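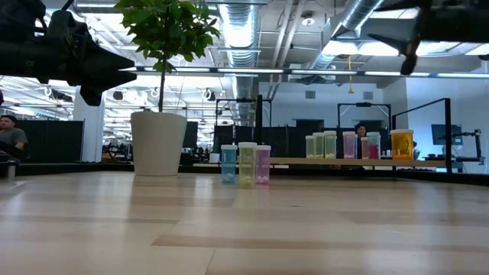

Small bottles and where to keep them

2021-08-11
By the Dellora household page

I have been meaning to write about small bottles for a long while, and a wet afternoon and a kitchen drawer that wouldn't shut have finally made me do it. You know the drawer I mean. Ours had vanilla essence in it, and three sorts of food colouring, sewing machine oil (in with the food colouring, I'm ashamed to say), the cough mixture, and a packet of plasters that had come open and gone everywhere.

The first job is to empty the lot on to a table. All of it, please, even the things at the back that have gone a bit sticky. I used to do mine a handful at a time and it never worked, as I only ever shuffled everything from the left to the right and then felt pleased with myself. Put down some newspaper if you're fond of your table, and have a damp cloth and a bowl of warm soapy water to hand.

Now sort by where you use a thing. I did it by size for years, which looks lovely for a week and then drives you up the wall! Baking things go near the scales, oils and glues go out to the shed or the workshop shelf, and medicines go together in a place of their own, high up and preferably with a lock if there are children in the house or visiting. Please don't keep them in the bathroom, by the way, however handy the cabinet is. All that steam does tablets no good at all, and the top of a bedroom wardrobe is a far better spot.

Check the dates while you're at it. I found a bottle of almond essence that had moved house with us from Clunthorpe, and that was a long time ago. Out-of-date medicines should go back to the chemist, who will get rid of them properly, and they mustn't go down the sink or the loo.

Sticky labels next. If you want to use a jar again for buttons or screws, fill it with warm water, let it stand for 20 minutes, and most labels will slide away with your thumb. For the stubborn ones, rub in a little cooking oil and leave it overnight, then wash with plenty of washing-up liquid. I have also had good luck with a paste of 2 spoonfuls of bicarbonate of soda to one of oil, which makes a dreadful mess and works beautifully. Never take the label off anything that still has its contents in, though, and never decant medicine or cleaning stuff into another container. It's so easy to think you'll remember, and you won't.

For the shed, I like old food jars with the lids screwed to the underside of a shelf, so the jar twists up into its own lid and hangs there. Use two screws in each lid, or it will spin round with the jar and you'll say something you regret. A 500 gram honey jar is a good size for nails. Smaller ones do for washers, picture hooks and those little brass cup hooks that get into everything.

In the kitchen, a tray is really all you need. An old baking tin with low sides will do very well, and you can pull the whole thing out like a drawer to get at the back row. I line mine with a bit of kitchen paper, which catches the drips from the treacle and the soy sauce, and I change it whenever I notice it (not as often as I should). Write the name of each thing on the lid as well as the side if you'll be looking down on it from above.

Last of all, wipe out the drawer itself before anything goes back, and get right into the corners with an old toothbrush. Let it dry with the drawer left open. I give ours another going-over in October, before the Christmas baking starts and all the little bottles begin to multiply again.

Last updated: the month it was written, to add the bit about screwing down jar lids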